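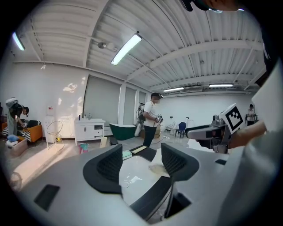
Okay, hi, thanks for coming back after lunch. I want to talk about food wrap, and mostly about the stuff we all throw away without looking at it. I run the kitchen side at Unddale, which is a small prepared-meals place, and for years I thought of film the way I think of tap water. It's just there. Then you take a piece off a tray, it goes all crumpled, and you've got a white, half see-through sheet with a faint yellowish stain toward one side, like the one up on the screen, and that's the end of its life as far as most of us care. (Pause. Let them look. Don't fill the silence, I always fill the silence.)

So, how I got into this. In June we had our waste bill come in and I made the mistake of reading it. 800 dollars over the month before! I went back to the office and sat on the floor with the invoices, because the desk was covered in labels, and most of the extra was one line: contaminated plastic. Our hauler, Konen, will take clean film. They will not take film with gravy on it. Fair enough, I wouldn't either.

NEXT SLIDE, the bar chart. Don't apologize for the colors.

Now, we did what everybody does first, we put up a sign. The sign said RINSE YOUR FILM. I would like to report that people rinsed their film. They did not, and I was one of them. It's a Friday night, you have trays stacked to your chin, you're not going to stand at a sink washing a piece of plastic that sticks to your elbow.

What worked better was using less of it. We bought lids. Plain hard lids, from Kisard, for the 18 pans we use the most. They cost real money up front and I had to beg a little. The lids go through the dishwasher with everything else, so there's no new job for anyone to forget. We still wrap the odd-shaped stuff, the big salad bowls, the cheese.

(If somebody asks about foil: yes, we looked at it, no, it didn't save us anything. Move on fast or this eats the whole Q&A.)

NEXT SLIDE, the two bins.

Okay, the bins. We have two now, side by side by the prep door. One is clean film, one is everything else. The trick was putting the dirty one closer. If you're in a hurry you drop it in the near bin, and a clean piece in the dirty bin is a small loss, but one saucy piece in the clean bin and Konen charges us for the lot. I stole that idea from the bakery at Urbańczyk, they've done it that way with flour sacks forever.

Things that still bug me: tape on the film, stickers on the film, and the cardboard tube that somebody keeps putting in with the film. I know who you are. (Look at the back row. Smile.)

Water break here. Then do the part about ordering, and remember the roll widths are on the back of this page.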